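Neue Hausregeln für die Zweiarm-Zelle: Erst simulieren, dann freigeben

Seit Februar gilt bei uns Version 3 der Zellenordnung, und ich freue mich riesig darüber!
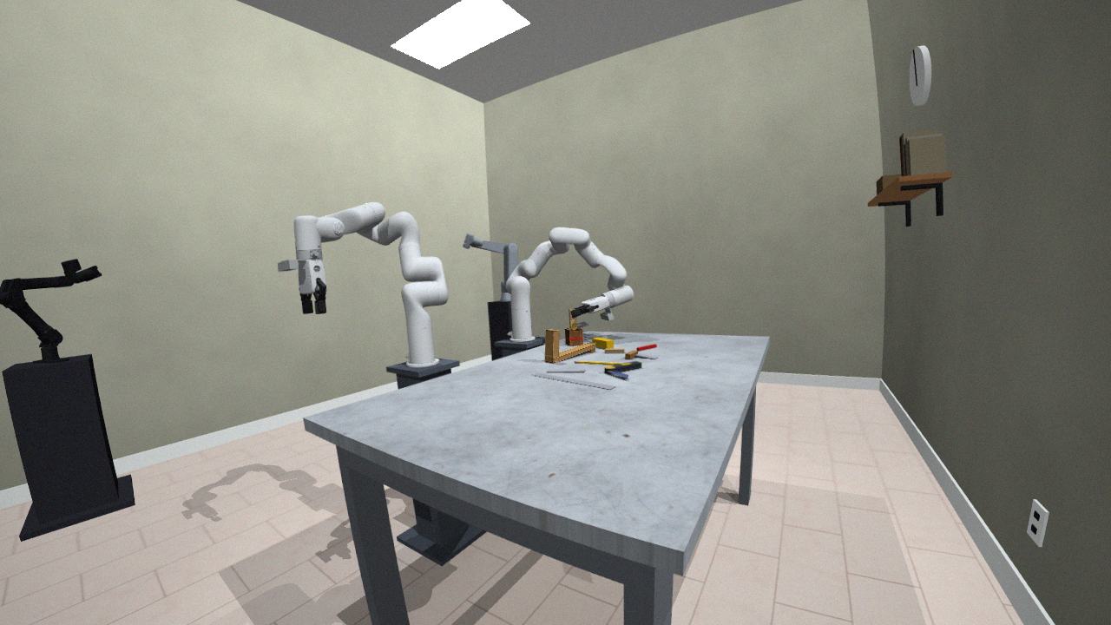 Was sich ändert

Jede neue Greifaufgabe läuft zuerst in der Simulation, und zwar mit beiden Armen am Tisch, auch wenn nur einer greifen soll. Yoon-hee Gil hat dafür eine Vorlage in Kula angelegt. Wer schon einmal zugesehen hat, wie ein Ellbogen quer über den Arbeitsbereich schwenkt, weiß, wie viel man da vorher lernen kann – und wie entspannt man danach an der echten Zelle steht.

Der Arm ohne Auftrag parkt mit dem Greifer außerhalb der Tischfläche. Die Parkposition wird im Programm benannt und nicht von Hand angefahren. Werkzeug und Holzteile kommen in die hintere Tischhälfte, der vordere Bereich ist Übergabezone. Lineale zählen übrigens auch als Werkzeug (ja, darüber haben wir lange diskutiert).

Freigabe

Für die Freigabe braucht es 35 kollisionsfreie Durchläufe in Folge und 2 Unterschriften, eine davon von außerhalb des eigenen Teams. Sosina Nigatu und Jae-hoon Pyo zeichnen bis auf Weiteres gegen. Ändert sich der Greifer, die Montageplatte oder die Tischhöhe, beginnt die Zählung von vorn. Die Risikobeurteilung der realen Zelle ersetzt das alles natürlich nicht, sie bleibt Pflicht und liegt wie gehabt in Raum 1104 aus.

Besonders schön finde ich den neuen Abschnitt zur Benennung. Szenen heißen jetzt nach Aufgabe und Stand, also Schluss mit »test_neu_final«! Coralie Kingi sammelt Rückmeldungen zum Text, gern auch zu Kleinigkeiten. Die alten Szenen aus Pedport dürfen bleiben, müssen vor dem nächsten Einsatz aber umbenannt werden.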